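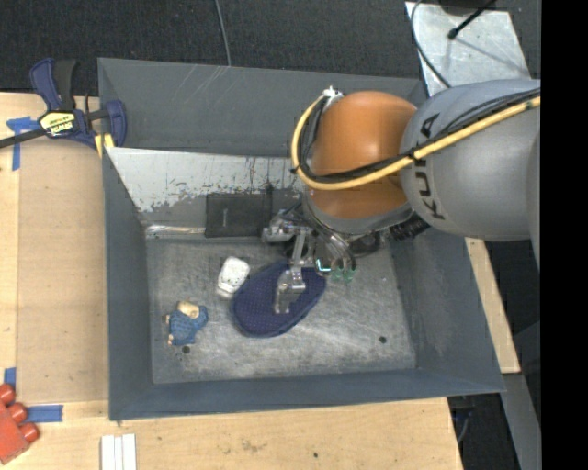
Monthly Building Safety Checklist: Agbeko Warehouse and Workshop

Month: October
Completed by: Syafiqah Pelupessy
Walked with: Jabari Mwakyusa (morning), Faraji Simiyu (dock area only)
Ratings: OK, Fix, Stop use

1. Exits and walkways

1.1 Exit doors open fully from the inside. OK.
1.2 Exit signs lit. Fix. The sign over the north stairs flickers. The tube was replaced in the summer, so have the fitting checked this time.
1.3 Main walkway clear to the painted lines. Fix. Pallets from the Busetti delivery were over the line by the width of a shoe. Moved while I was there. The yellow line is worn away near the time clock and needs repainting.
1.4 Stair treads and handrails. OK. Lower bracket on the mezzanine rail was tightened after the last check and is still firm.

2. Fire equipment

2.1 Extinguishers in place, pin and seal present. Fix. Unit 13 was on the floor beside its hook. The hook is bent. Put the unit back on the wall as soon as a new hook is in.
2.2 Gauges in the green. OK.
2.3 Hose cabinet not blocked. OK.
2.4 Pull stations visible. OK, but the coat rack in the break room is creeping toward the one by the door. Please keep it on the window side.
2.5 Sprinkler clearance above top shelves. Fix. Cartons in aisle 2 are stacked too high. Jabari will bring them down and mark the upright with tape so the limit is easy to see.

3. Electrical

3.1 Panel doors closed and clear in front. OK. Carried over from last month and now closed.
3.2 Cords and plugs. Stop use. Shop vacuum has a cut in the outer jacket near the plug. Tagged and taken to the tool room. Do not tape it and put it back out.
3.3 Extension cords used as permanent wiring. Fix. The fan at the packing bench is still on one. Work order 1368 is open for an outlet.

4. Racking and storage

4.1 Uprights free of dents. OK.
4.2 Load signs readable. Fix. The sign at the Dimix parts rack has faded. Pravesh Maluleke has the load figures and will print a new one.
4.3 Beam clips fitted. Fix. 2 missing, both on the bottom beam by the dock. Spares are in the top drawer of the maintenance desk.

5. Dock area

5.1 Wheel chocks present. OK.
5.2 Dock plate edges. OK. Some surface rust, no cracks found.
5.3 Lighting inside trailers. Fix. Lamp arm at the left door will not stay up. Faraji Simiyu says it drops as soon as you let go. Replace the spring.

6. First aid and eyewash

6.1 Kit stocked. Fix. Low on medium bandages, out of burn gel. Ordered.
6.2 Eyewash flushed and logged. OK. Water ran clear.
6.3 Names of trained first aiders posted. Fix. List still shows Faraji Mushi, who moved to the Arkden site. Take the name off and add Jabari.

Open items go to Pravesh by noon tomorrow. Next walk starts at the dock end, as we ran short of time there.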